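Tistell Clothing Bank - Progress report to the Idahosa Fund
18/02/2025
By Lucinda Lyons
Print this page | E-mail this page

Second report on the grant. Sorry it's short on polish, we moved the stockroom the same week this was due. Binta Balogun has the receipts and will send them seperately.

Where we are

Stockroom open and working. Shelving up along both long walls, rails in the middle, sorting tables by the back door where the light is better. The old room on Pliltell Street is handed back, keys returned, deposit still outstanding. Have chased twice.

Items given out in January: 3649. Mostly kids' coats, school pants and adult basics. Coats went fastest, as you'd expect with the cold. Adult basics is where we keep running short, plain tees, underwear, socks. People donate dresses and blazers all day long but the stuff you wear under everything else gets worn out and thrown away, so it hardly ever reaches us. We've started buying it in new. This was not in the original budget, see money section.

Referrals still come mainly from the two clinics and the school counselors. The Cunari shelter came on board in January and sends people over with a slip. Their slips don't have sizes on them. Working on that. For now whoever is on the desk calls back and asks, slow but it works.

Sorting

New sorting sheet in use. Old one had far too many categories and everybody filled it in differently. New one is one page: who it fits, what condition, which rail. Stained or torn goes straight to the rag sack, no more "maybe" pile. The maybe pile had taken over a whole corner of the old room and we do not want it back.

Tops get laid out flat and checked at the neck and under the arms before folding. Takes a few seconds each. Anything yellowed goes to rags even if the rest is fine.

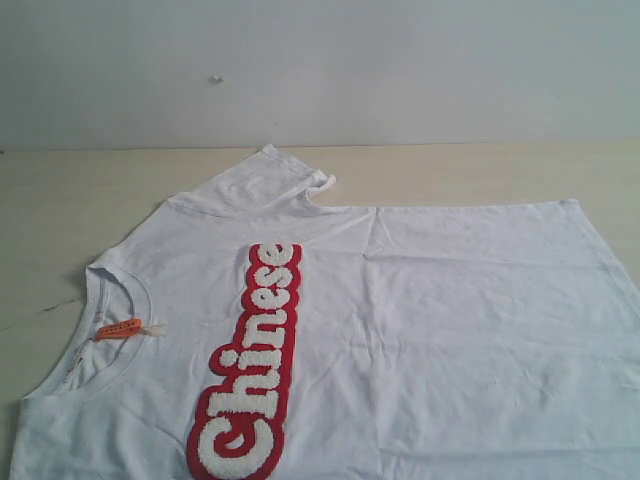 Why are basics being bought new when so much is donated? Donated basics are mostly too worn to give out, and we had families leaving with a coat and nothing to put under it.

Staffing

16 people on the rota, up from last report, though a few only do mornings. Binta now runs intake and has trained the newer ones. Training is one morning shadowing and then a shift with someone experienced next to them. Written guide is half done. I keep saying it'll be finished and then the van needs something.

The van. Passed inspection, needed new tires, got them. Collections are back to normal after the gap over the holidays. Two of the drop boxes were overflowing by then, and one had been rained into. Lost most of what was in it.

Money

Spend is on track apart from the basics. We put $500 into new socks, underwear and tees, taken from the fittings line, which came in under because the shelving was secondhand. Would like your OK to keep doing this through the end of the grant. Can send a revised budget page if you need one, same total, just the lines moved.

Heating is higher then planned. The new room is bigger and the back door doesn't seal. Landlord has been told. No ask from us on this yet.

Problems

Sizes, as above. Large mens shoes, none at all, have put a call out to the churches. Washing is still done at people's homes and that can't go on. Got one quote for a washer and dryer, waiting on a second before we bring it to you.

Evening opening didn't get going. Planned it, had the people, then the alarm company couldn't change the set time until the contract was moved to the new address. Paperwork is in.

Next

Finish the guide. Start evenings. Sizes on the Cunari slips. Laundry quotes to you with the next report. Binta is free to show you the new room if anyone from the Fund wants to come by, just call first, parking is bad.

Contact: Tistell Clothing Bank, office desk | Copyright Tistell Clothing Bank 2025 | Back to top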